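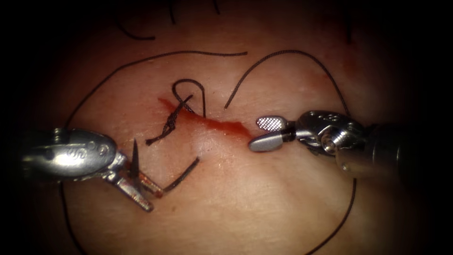 *Tied knot, both arms at the cut.*

**Suturing sync, Dec 6, 2023** (my notes, so blame me for typos!)

Lachlan Baxter walked us through the Gukuvach policy, trained on 30 demos. I asked if we're grading knots by eye, and yep, we still are. 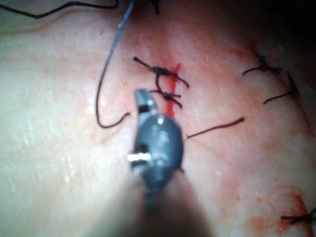 We went back and forth on the wrist view. I want it kept in training, Lachlan wants to try 3 runs without it first. Fine by me! 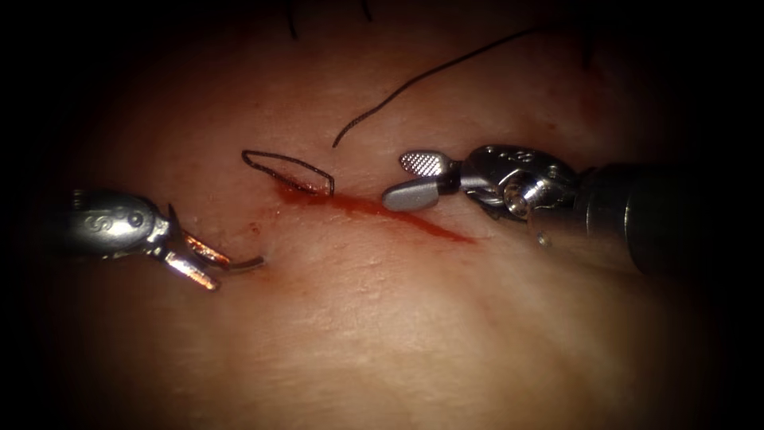 Needle handoff is still our weak spot, so he's relabeling those clips from August. I'm writing up the Matić baseline for Fundville.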